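Server Room Inspection Checklist with Comments
Room 437, Clotance building
Inspection date: March 10, 2018
Filed under: Facilities / Equipment rooms / Safety

Status marks used on this sheet: OK, FIX (to be corrected before the next inspection), WATCH (no action now, look again next time), N/A.

Section 1. Access and exits

1.1 Door closes and latches without being pushed – OK

1.2 Door opens from inside without a badge or key – OK
Comment: Tested with the reader powered down as well.

1.3 Exit path clear to full width – FIX
Comment: Flattened cartons from the Bavia rack delivery are leaning on the wall beside the door. They leave enough room to walk past but not enough to get a cart through. Cartons go to the loading dock the same day they are opened. This was also written up last May.

1.4 Exit sign lit, emergency light works on test button – OK

1.5 Access list posted and current – WATCH
Comment: The list is current but the print has faded. Reprint it when the next change is made.

Section 2. Fire safety

2.1 Extinguisher present, right type for electrical equipment – OK

2.2 Extinguisher tag in date, gauge in the green – OK

2.3 Smoke detector heads free of dust covers and tape – FIX
Comment: One head at the back still has its orange cap from the ceiling work. Cap removed during the inspection. Facilities needs to confirm that the head reports to the panel. Leave this item open until they do.

2.4 No combustible storage in the room – FIX
Comment: See 1.3. There is also a box of packing foam on top of the end rack. Nothing is stored on top of a rack, full or empty.

2.5 Cable openings through the wall sealed – OK
Comment: The sealant around the new conduit is complete on both sides.

Section 3. Power

3.1 Power cords undamaged, plugs fully seated – OK

3.2 No power strip plugged into another power strip – OK

3.3 Racks bonded to ground, bond wires tight – OK
Comment: Checked by hand and with the meter. The wire on the third rack was slightly loose at the lug and was tightened.

3.4 Load on each circuit below the posted limit – WATCH
Comment: The circuit feeding the Inarov storage shelf is close to the limit. Do not add anything to it. The next chassis goes on the other feed.

3.5 Panel doors closed, clear floor space in front – OK

Section 4. Chassis, modules and bays

This section applies to any work where a module is put into or taken out of a chassis. Most of the minor injuries and most of the damaged parts in this room over the years have come from this job, so please read the comments even if every line is marked OK.

4.1 Chassis secured before any module is moved – OK
Comment: A chassis on rails must be locked. A chassis on the bench must sit flat on the mat with nothing under one corner.

4.2 Opening checked for loose screws, labels and packing before insertion – FIX
Comment: Found a small screw lying in the bottom of an empty bay on the Inarov shelf. It was taken out with a plastic pickup tool. Use a flashlight and look all the way to the back.

4.3 Latch handles open fully and close without force – WATCH
Comment: Two of the handles on the spare modules are stiff. Work the handle a few times before the module goes near the chassis.

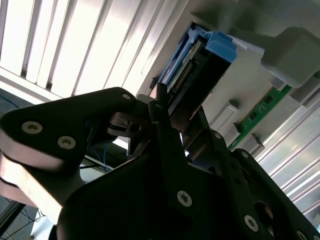 If a handle is still stiff after that, set the module aside and tag it. Do not use the handle to pull a crooked module straight. The handle is there to seat and lock a module that is already lined up, and the latch is the first part to crack when it is used as a lever.

4.4 Modules lined up with the opening before being pushed home – OK
Comment: If a module goes in at an angle, stop and back it out. Support the weight from below, bring it level, and start again. Pushing harder on one side bends the guides and can damage the connector at the back, where it will not show until the module fails to come up.

4.5 Hands and tools kept out of the gap between handle and chassis – OK
Comment: Pinch point. Push on the flat part of the module and close the handle last.

4.6 Wrist strap worn and tested – FIX
Comment: The strap at the bench failed the tester. It was cut and thrown away. There are 4 new ones in the drawer under the label printer. Write the date on the strap when you start using it.

4.7 Blank covers fitted to bays that are not in use – FIX
Comment: 3 covers missing. Open bays let air take the short way around and the modules next to them run hot. Covers are on order from Lý – use the spare ones from the retired chassis until they arrive.

4.8 Metal edges free of burrs – WATCH
Comment: One bay has a rough spot on the lower lip. It has been taped for now. File it down when the chassis is next out and powered off, and vacuum up the filings before it goes back.

Section 5. Air and temperature

5.1 Intake and exhaust sides clear – OK

5.2 Filters clean – WATCH
Comment: Gray but not clogged. Change them at the next visit.

5.3 Temperature and humidity within the posted range – OK

5.4 No signs of water under the cooling unit – OK
Comment: The drain pan was dry and the float switch tripped the alarm when lifted.

Section 6. Lifting and work area

6.1 Two people or the lift used for heavy equipment – OK
Comment: The lift is rated for 500 pounds. The rating plate is readable. The brake on the left wheel drags a little but it holds.

6.2 Step stool in good condition – OK

6.3 Floor free of loose cables and offcuts – FIX
Comment: Cable tie ends all along the front row. They roll underfoot. Cut them over the bin.

6.4 Lighting enough to read small labels at the rear of the racks – WATCH
Comment: The rear aisle is dim at the far end. One tube is out. A work light is hanging there in the meantime and its cord is taped down properly.

Open items to carry forward: 1.3, 2.3, 2.4, 4.2, 4.6, 4.7, 6.3.

Item 4.2 stays open until every empty bay on the shelf has been looked into, including the ones behind blank covers. Item 4.6 can be closed when a new strap is at the bench and has passed the tester. Return the signed sheet to the binder by the door and leave the old one behind it.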